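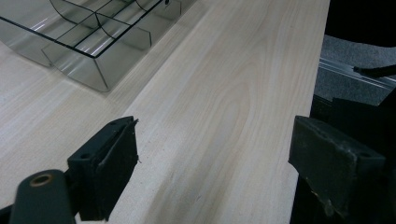

How I sort a jar of mixed screws into a compartment box (and keep it that way)

I had a jar. You probably have one too, or an old biscuit tin, or that drawer in the kitchen with the takeaway menus and the bulbs that may or may not work. Mine was a big pickle jar and it had been with me through three flats. Every time I put up a shelf or took apart a bed, the leftovers went in the jar, and every time I needed a screw I tipped the whole lot out on the table, swore a bit, found one that nearly fitted and scooped the rest back in.

Last May I finally sat down and did it properly. I've since done the same for my sister, for my neighbour Tatu Ogola and for the shared workshop down at Arruda, so I've got a bit of a method now and I thought I'd write it down while I still remember the annoying parts.

What you need

A compartment box with a hinged lid. Clear plastic, please! I started with a lovely solid blue one and gave it away within the month. With a clear box you can see what's in it from the side, from the top and from underneath if you hold it up over your head like a lunatic, which I have done.

A table with a decent clear patch. Pale is better than dark for this, small dark screws show up beautifully on light wood and you lose far fewer of them.

A couple of shallow dishes or jam jar lids.

A magnet. Any old fridge magnet will do, in a sandwich bag.

A ruler with millimetres on it.

A strip of paper labels and a pen that doesn't smudge. I use the little matt ones from Ollatell but masking tape is fine.

A bin. Put it right by your foot, you'll want it.

Allow yourself an evening. My first jar took me from just after tea until nearly eleven, but I was also watching something with subtitles, so don't go by that.

Choosing the box

I get asked about this more than anything else, so a quick word. There are boxes with fixed walls and boxes with walls you can slide out. I like fixed for small hardware. The sliding ones are brilliant for paint tubes and fishing bits, but thin washers get underneath the dividers and then you open the lid one day and everything has gone for a wander. My mate Natália Gouveia swears by the sliding kind and glues hers in once she's happy with the layout, so that's an option if you've already bought one.

Look at the corners inside the cells too. Rounded corners are so much nicer to get a fingertip into! Square corners trap panel pins and you end up digging at them with a fingernail.

And close the lid in the shop, if you can, and give the thing a shake next to your ear. If the lid sits well above the walls inside, small stuff will hop from one cell to the next as soon as you carry the box on its side. If you've already got one that does this, cut a sheet of thin packing foam to the size of the lid and lay it on top before you shut it. Works a treat.

Step one: tip out a bit at a time

Don't empty the whole jar. I know it's tempting. You'll have a heap the size of a cake and you'll lose heart in ten minutes. Pour out a good handful, spread it flat with the side of your hand and deal with that before you get the next lot. Put a tea towel down if you're fond of your table, or if it slopes (mine does, towards the cooker).

Step two: throw away the rubbish

Go through the handful and pull out anything bent, rusted, with a chewed-up head, or that you simply can't put a name to. Into the bin, or into a dish for the scrap metal if your tip takes it. I was very sentimental about this the first time and kept a whole dish of mystery plastic pegs from flat-pack furniture. I've never used one. They went last winter.

The exception is anything that obviously belongs to something you still own. Spare bed bolts, the odd cam lock for the wardrobe, that sort of thing. Those go in a small bag with the name of the furniture written on it, and the bag gets taped to the back or the underside of the furniture itself. They don't belong in the box at all. I can't tell you how much trouble this has saved me.

Step three: make rough families

Now sort what's left into families on the table. I do wood screws, machine screws and bolts, nuts, washers, nails and pins, hooks and eyes, wall plugs. Don't fuss about sizes yet. You're only looking at shape.

If you've got a mixture of brass and steel, run the magnet in its sandwich bag over the pile. The steel jumps on, the brass stays put. Then you turn the bag inside out over a dish and pull the magnet away and it all drops off in one go. (Do keep the bag on. I once spent half an episode picking iron dust off a bare magnet.)

Step four: measure, but not too much

Wood screws are where people come unstuck. You can go completely mad with lengths. I did mine in five millimetre steps and ended up with cells that had two screws in them, and it looked gorgeous and was no use at all. These days I do short, middling and long, and that's it. Short is anything up to 20 mm, middling is up to 40, long is the rest. If I need an exact length I can pick through a dozen screws in a cell quite happily.

Measure a countersunk screw from the top of the head to the tip. Measure a round-headed one from underneath the head. I still have to stop and think about that.

Nuts and washers I sort by trying them on a bolt. Thread one of each of your bolt sizes through a scrap of card, write the size beside it, and use that as your gauge. It lives in the lid of my box.

Step five: fill from one corner

Open the lid right up so it stands behind the box and isn't in your way, and start filling at one of the front corners. I go front right, being right-handed, and work my way left and back. Whatever you reach for most should be at the front, near your hand. For me that's the short wood screws, with picture hooks next door. The stuff at the back should be the stuff you only need twice a year.
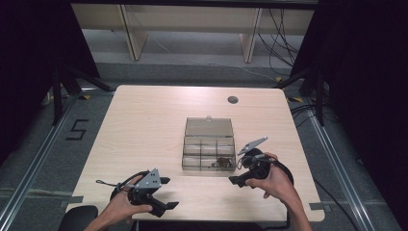
Lid standing up at the back, and a small cluster in the front right compartment.

Pop things in with your fingers a few at a time. Pouring from a dish is quicker, but a fair share will bounce over the wall and you'll be fishing them out of the neighbours. If you really want to pour, fold a bit of card down the middle and use it as a chute.

Leave each cell no more than two thirds full. You need room for a finger and thumb, and a crammed cell is the one that spills over when you shut the lid. If a family won't fit, give it two cells side by side, or admit you own too many wall plugs. I counted mine once, out of curiosity, and had over 2000. I don't know how. I live in a rented flat.

Leave some cells empty as well. I try to keep a whole row free at the back. You will find more screws. They turn up in coat pockets.

Step six: label the lid, not the cells

I used to stick tiny labels inside each compartment and they got scratched off or buried. Much better to make a little map. Draw the grid on a sheet of paper, write what lives where, and stick it inside the lid facing down, so it's the right way round for you when the lid is open. Have a practice before you stick it, as it's very easy to get it back to front. Tatu's box had the hooks and the washers swapped for months before either of us noticed.

Use pencil for the first few weeks while you find out what you really reach for. Then do it in pen.

If you've got more than one box, number them on the short end, so that you can read it when they're stacked. The workshop has 13 now, all on one shelf, and the numbers are in fat black marker you can read from the door.

Keeping it going

I keep one small dish on the windowsill for strays. Anything I find on the floor, in the wash or at the bottom of a bag goes in the dish, and when the dish is full I sort it into the box. That takes about as long as the kettle. The jar, I'm pleased to say, now has pickles in it again.

Always click the lid shut before you lift the box, even if you're only moving it to the other end of the table. I say this with feeling, having once dropped the lot on the stairs.

A few things people have asked me

Can I wash the box? Yes, lukewarm water and a drop of washing-up liquid, then leave it upside down overnight. Get it properly dry before any steel goes back in. Don't put it in the dishwasher, mine came out the shape of a crisp.

What about really tiny screws, for glasses and so on? Put them in a little lidded pot and put the pot in a cell. The Prirkau pots that bead people use are just the right size.

Is it worth doing for one small tin? I think so. My sister's tin had 101 things in it by her own count and she found the missing screw for her oven door.

Do you sort by screw head as well? No. Life's too short. Though Natália does, and she'd like me to mention that her box from Ulau has a separate row for it.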